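Shared Storage and Waste Sorting at the Hjaltested Student Residence

Project report, 11/01/2024
Submitted by Asger Damgaard and Ragnheiður Thoroddsen

4. Results

Sixteen households took part in the study. Each was asked to sort paper, glass and food waste in the shared kitchen and to keep a written log. Two households withdrew before the midpoint, and their logs were left out.

Participants most often cited a lack of space near the sink. Food waste was sorted correctly more often than glass. The authors recommend that Imholm Housing provide larger bins and post clear labels in all three kitchens.

5. Appendix

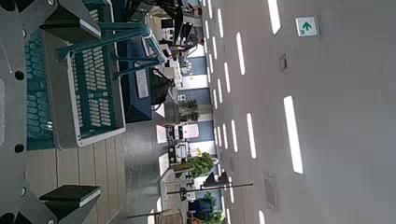 Figure 1. Teal plastic basket with slotted walls on a wooden tabletop.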